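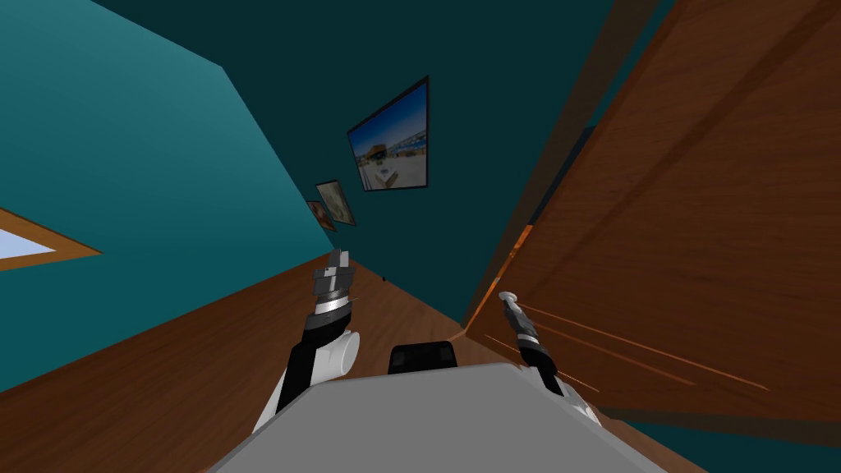 Interior with framed pictures and a wooden floor, computer rendering.

Kirnthorpe Collegiate Esports League
Progress Report to the Cordeiro Fund, Second Grant Period

Summary of activity

The league completed its fall season in December. Member schools played in two titles, and all scheduled rounds were finished before the winter break. Registration closed at 700 players. The playoff bracket was hosted by the Flollham campus and streamed on the league channel, where the final drew 2,614 viewers.

Staffing and operations

Match officials were hired through the Brurness student employment office. Each official completed a short training course on the rulebook, the pause policy, and the handling of player complaints. Disputes during the regular season were settled under the new two-step procedure, in which the team captains first speak with the assigned official and may then send a written appeal to the league office.

A change in the game publisher's tournament license delayed the opening of the second title. The league used the waiting period to rewrite its eligibility rules, which now cover transfer students and part-time enrollment. The revised rules were sent to all member schools and are in force for the spring season.

Equipment and facilities

Purchases under the equipment line are complete except for the backup network switch at Flollham, which remains on order. The practice room at Kirnthorpe is open to registered teams on weekday evenings until 10 p.m. Use was heaviest in the weeks before the playoffs, and a sign-up sheet has been introduced for the spring.

Budget

The league has spent 87 percent of the funds released for this period. The balance is committed to stream production and to travel support for teams based outside the Kirnthorpe area. Travel claims came in later than expected, and several were returned for missing receipts. We request permission to carry the unspent travel funds into the next period. No other change to the approved budget is requested.

Work planned for the next period

Spring registration opens in January. The league will add a beginner division, publish match schedules earlier, and send the player survey to all registered teams. Survey results will be included in the next report, together with the final statement for the equipment line.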